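20 de janeiro de 2000
Da nossa redação

"Quem guarda o arquivo acaba por guardar também as perguntas"

Quando cheguei ao gabinete, no segundo andar de um edifício que já foi repartição de finanças, a entrevistada – antiga inspetora, hoje jurista e consultora, que pediu para não ser identificada por ter ainda recursos a correr – já tinha posto a água a ferver e aberto em cima da secretária uma pasta tão gorda que o elástico desistira dela. Conversámos durante quase toda a tarde, e confesso que o chá foi arrefecendo sem que eu desse por isso.

O assunto que me levava lá era o das detenções para identificação, matéria em que trabalha desde que deixou o serviço. Em agosto, a associação Prelar entregou um relatório com 1166 registos recolhidos em esquadras do litoral, e foi ela quem os leu um a um. "Li-os à noite, com uma régua por baixo da linha, como a minha avó lia a Bíblia", conta, a rir-se. "Em 300 deles não havia hora de saída. A pessoa entrava, assinava, e o papel calava-se. Pode ter saído dez minutos depois, pode ter saído no dia seguinte. Eu não sei, e o comandante também não sabe, e isso é que me tira o sono."

Pergunto-lhe se não será apenas desleixo, falta de gente ao balcão, aquelas coisas que todos conhecemos das repartições. Ela não se ofende. Diz que em muitos casos é mesmo isso, que trabalhou anos em turnos da noite com dois agentes para uma cidade inteira e que sabe bem o que é preencher um livro de madrugada. "Mas repare, a lei não manda escrever a hora por capricho. Se a hora não está lá, o advogado não tem por onde pegar, e o juiz ainda menos."
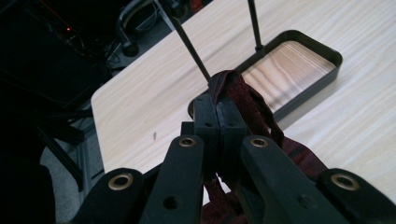
Van Dijk acha que o relatório peca por defeito e que o problema começa antes do livro, na rua, quando o agente decide quem manda parar. A minha entrevistada conhece bem a objeção, já a ouviu em mais do que um colóquio, e concorda com ela até certo ponto. "Tem razão, tem toda a razão, mas eu só posso contar o que ficou escrito. O que se passa no passeio não tem folha."

O que propõe é modesto, e ela faz questão de usar a palavra. Quer um livro de registo numerado, com duplicado entregue à pessoa à saída, e uma visita de surpresa às esquadras feita por alguém de fora da hierarquia. O município de Brimdale experimentou coisa parecida e gastou 4000 contos no primeiro ano, impressão e deslocações incluídas. "Para um orçamento de segurança é uma migalha", diz, e serve-me mais chá, este já quente.

Falámos ainda do projeto Provalbridge, que quer pôr os registos em computador e de que ela gosta com algumas reservas. Teme que se comprem as máquinas e se esqueça a formação, e lembra-se de um terminal que passou um inverno inteiro tapado com um pano, numa esquadra onde trabalhou. "Era muito bonito, punham-lhe em cima o vaso das begónias."

À despedida, já no patamar, perguntei-lhe se tinha saudades da farda. Ficou um bocadinho calada, a procurar as chaves na carteira. "Tenho saudades dos colegas. E do pão quente às cinco da manhã, que o padeiro nos levava à porta." Depois voltou para dentro, porque o telefone estava a tocar.

Contactos | © 2000 Todos os direitos reservados | Voltar ao topo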